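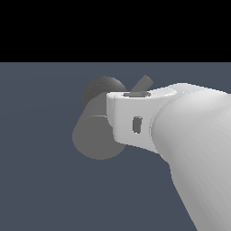 A high horizon, black over slate blue.

How to Paint a Plain Two-Tone Background
By Iraklis Karagiannis
Updated 6th December

Still life painters often spend a week on the jug and ten minutes on what is behind the jug. The background then looks streaky, the edge between wall and table wobbles, and the whole painting suffers for it. These are the steps I teach in the beginners' class in Trustville. They are written for acrylic on board, but most of them work for gouache too.

What you need

A primed board, any size. I use Stekon panels, 9 by 12 inches.
A flat brush, 2 inches wide, with soft bristles.
A smaller flat brush for the edge.
Sandpaper, 400 grit.
Low-tack painter's tape.
A ruler and a hard pencil.
Two jars with lids for mixed paint.
A spray bottle of water.
Matte medium.

Deciding where the line goes

Before mixing anything, decide where the ground or tabletop ends and the back wall begins. Where you put this line sets the height the viewer seems to be looking from. Put it near the top and we look down on things, and you get a lot of table to place them on. Put it low and we are almost level with the tabletop, and tall objects stand up against the wall.

A line across the exact middle is hard to use. The two halves compete and the eye keeps going to the join. Move it at least a finger's width up or down.

Also check what the line will run behind. If it touches the top of a bowl or the rim of a cup, the two edges merge and the object looks glued to the horizon. Either let the object clearly cross the line or keep it clearly under. Make a few thumbnail sketches, no bigger than a matchbox, and compare them from across the room.

Once you have chosen, measure down from the top edge on both sides, make two small marks, and join them with the ruler. Don't measure on one side only and trust your eye for the other. A tilt you can't see on a bare board will be very clear once the dark paint is on.

Preparing the board

Sand the primed surface lightly in circles, wipe off the dust with a damp cloth, and let it dry. If the primer was rolled on it may have a pebbled texture. Sand that down more, or it will show through a flat color.

Mixing the colors

Mix more than you think you need. Matching a color halfway through is the most common way to end up with a patch. For a board this size I fill each jar a third of the way.

For a slate blue, start with white and add ultramarine until it looks too bright. Then add burnt sienna a little at a time until it calms down. If it turns green you have probably picked up a warm yellow from a dirty brush. If it turns purple, add a touch more sienna. A small amount of black will deepen it, but go slowly.

For the black, paint straight from the tube is fine if you want it flat and hard. For something softer, mix ultramarine and burnt umber in equal parts. I use Moschos black for class because it dries matte and covers in two coats.

Brush a sample of each on scrap card and wait until it is dry before you judge it. Acrylic dries darker, and mid-tones shift more than people expect. Put the two dry samples side by side. If they look close in value with your eyes half shut, lighten the lower one.

Painting the lighter area

Start with the lighter color. Paint it a little way past the pencil line, so there will be no gap later. Press a groove along the line first if you are worried about losing it, or leave the two edge marks showing and redraw it.

Load the wide brush well and work in long strokes from one side to the other. Keep a wet edge. If the paint begins to drag, mist the board once from arm's length. Don't go back into paint that is half dry. Let it dry fully, then put the second coat on with strokes at right angles to the first.

You will see faint changes in tone where strokes overlapped. A third, thinner coat with some matte medium usually evens this out. If you like a slight shift in tone, leave it.

Taping and painting the dark area

Wait until the next day before taping. Lay the tape on the lighter color with its top edge along the line, and press it down with the back of a spoon. Brush a thin coat of matte medium over the tape's edge and let it dry. The medium fills any small gaps, so the dark paint can't creep under.

Now paint the dark area, always pulling the brush away from the tape. Two coats is normal. Remove the tape while the last coat is still slightly soft, pulling it back on itself at a low angle.

Fixing a bad edge

Small bleeds can be covered with the leftover lighter color and the small flat brush. For a raised ridge, wait two days and rub it gently with the sandpaper folded over a ruler.

If the edge now looks too sharp, soften it only where it will pass behind an object. Achilleas Petridis, who taught me, softened the whole line with a dry brush. I prefer to keep the rest crisp.

Before you add objects

Leave the board overnight. Draw your objects with white chalk pencil, which wipes off with a damp cloth. Keep both jars closed and labeled until the painting is finished, because you will need them for touch-ups. Mine have lasted from December to April with a sheet of plastic wrap under the lid.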